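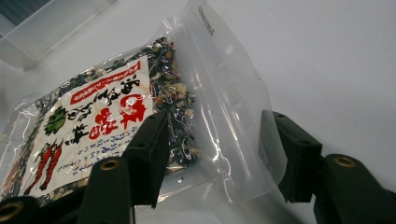 Notice to Residents Regarding the Closure of the Lower Stair

The Office of Tenancies at Dresivby wishes to inform all residents that the lower stair will close on 24 August 2019 and will not reopen. Residents who use the stair to reach the laundry, the bicycle room or the sea are asked to make other arrangements before that date.

The Office has received a number of letters on this matter. It has read them. The following is provided in answer to the questions most often raised.

The lower stair was built with 50 steps, as shown on the drawings held by the Jemitz surveyors. It was walked and measured in the spring, in the presence of two members of the Office, and was found to have 3317. A second survey was ordered. The surveyor assigned to it went down with a lamp, a notebook and lunch, and returned the following morning to report that the stair was in good repair and that the handrail continued for as far as she had gone. She has asked not to be sent again. The Office has agreed to this and has thanked her in writing.

Residents have asked how the laundry can still be reached in under a minute if the stair is as long as stated. The Office does not know. It can confirm that the laundry is at the bottom and that the machines are in working order. Persons carrying washing seem to arrive promptly. Persons carrying nothing do not.

Several letters concern Sheena Innes of the fifth floor. Mrs. Innes has lived in the building longer than the present Office has existed, and her tenancy is in good standing. On an evening in early August she was seen to enter the lower stair in her outdoor coat, with her reading glasses on a cord and a covered dish. She told the night porter that she was going down to see her sister. The porter wished her a pleasant evening and made a note of the time, as he is required to do.

The Office has since learned that Mrs. Innes's sister lived in Nikzad, and that Nikzad was given up to the water before most of our residents were born.

Mrs. Innes returned after five days. She was in good health and had no complaint to make. The dish was empty and had been washed. At the request of the Office she gave a statement, which is kept in the file and may be read there by any resident during the usual hours. It is short. She states that the stair is steep in places, that there is a bench at a landing where a person may rest, and that her sister's kitchen has been painted yellow, a color she herself would not have chosen. She states that the neighbors were kind and asked after the building. When asked which neighbors, she named eleven people. The Office compared these names with the tenancy books and found all of them, in older ink.

It was after this statement became known that the traffic on the stair increased. The Office does not blame any resident. It notes, however, that three apartments on the second floor are now empty with the lights left on, that rent has been paid on all three in advance, and that the coins used were from Drarnero and can no longer be accepted at the bank.

The insurers have been consulted. Their policy covers stairs of up to 3000 steps. The Office asked whether an exception could be made and was told that it could not. The decision to close the stair was taken on that ground and on no other, and the Office asks that residents stop sliding notes under its door that suggest otherwise.

A temporary laundry will be set up in the front hall. Bicycles should be collected by their owners. The door to the lower stair will be locked, and the key will be held at the porter's desk.

The Office has considered the position of residents who are at present below. The door will be fitted with a bell on the inner side, at a height that a child can reach, and the porter has been told to answer it at any hour – including during meals. A lamp will be kept burning on the first landing.

Mrs. Innes has asked for permission to go down once more before the closure, to return a borrowed umbrella. Permission has been granted. She has been advised of the date and of the hour at which the door will be locked, and has signed to say that she understood.

She has given notice on her apartment and left her plants with the porter. They are to be watered sparingly.

The Office of Tenancies
Dresivby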